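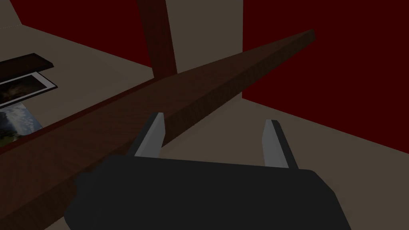
Plendano sim, gripper open, wood beam on the left

Gundgate moved half our crew to sim review — anyone else?

mopbucket_ray
Posted August 13, 2021
Background for anyone new. I did apartment turnovers for Gundgate 7 years. Tidy, wipe down, haul junk, next unit. In June they told four of us we're "run reviewers" now. Sit at a desk, watch the robot do rooms in Plendano, mark what went wrong. Same pay. No vans, no stairs. My knees love it. Rest of me not so sure.

First batch was 507 runs. Got thru 473 before the deadline and heard about the ones I didn't. Never once got a count on how many rooms I cleaned when I was on the van.

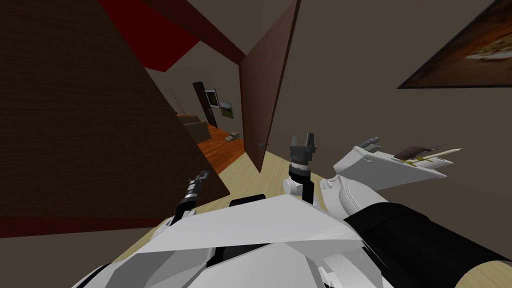
View past the robot's arms, door open, little toy vehicle on the floor in the next room

That's the kind of thing I look at all day. Form wants one reason code per run. There is no code for "wouldnt carry stuff through a doorway like that with people home." I asked. Was told put it in comments. Does anyone read comments??

halfshift
Four people off the van is four people off the van. Call it reviewer, whatever. Who's doing their units? The ones left, thats who. We went thru this at Hanik, same speech, and the routes got longer the same month.

dustpan_dee
Disagree, sort of. I'm also a reviewer (different site). Routes here didn't change. And I'd rather it be someone who's cleaned a real kid's room grading this than some guy who hasn't. They changed two codes bc of me. Small but still.

halfshift
Two codes. Ok. What do they pay for the codes

dustpan_dee
Nothing extra. fair point. Still not on my feet all day tho

lintroller88
Question for OP, do you get more than one angle? We're on Lunde's viewer and it's one camera per run, half the time I'm guessing.

mopbucket_ray
Several per room. Doesn't always help. Some are fine, some are mostly furniture. Like this, both grippers up and big brown panels on each side, try and tell me what it's reaching for:
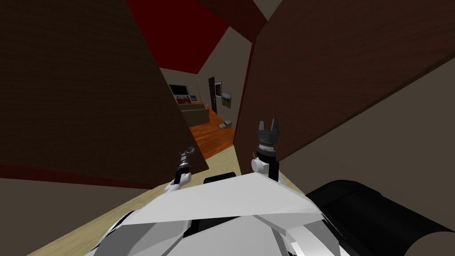 Re: the quota thing

lintroller88
Better than ours lol. At least you can see the sofa and the TV back there. What happens if you just skip one you can't call?

mopbucket_ray
Skip counts against you. So people guess. I told my lead, you're gonna train this thing on guesses. She agreed w me, said it's not her number. So I started marking "can't tell" in comments and picking the closest code. Worst one to date —
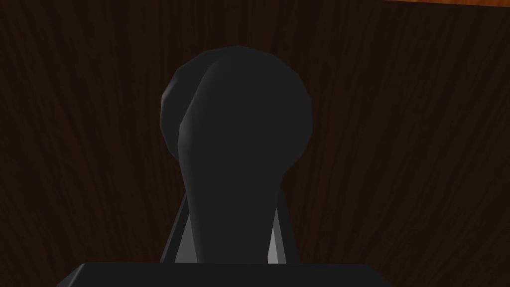 One finger and a whole lot of dark wood

Stared at that way too long. Zoomed in, zoomed out. Wood.

dustpan_dee
We have a code for that one, "view blocked". Ask for it by name, it's in the Plendano list but your site has to switch it on. Doesn't count as a skip.

mopbucket_ray
Seriously? Asking tomorrow. Thank you

halfshift
Good tip. Still say get it in writing what happens to the desk job when the reviewing runs out. They didn't have an answer at Hanik and I asked three times.

grout_expectations
Been reading along, I'm on the van side. Our routes DID get longer, so halfshift isn't making it up. But I put in for the next reviewer opening anyway. My back's shot. Both things can be true I guess

mopbucket_ray
No hard feelings, I'd of done the same. If you get it, bring a better chair. The ones they gave us are awful.

halfshift
what's wrong with the chairs

mopbucket_ray
Arms don't go down. Can't get close enough to the desk. Put that in comments too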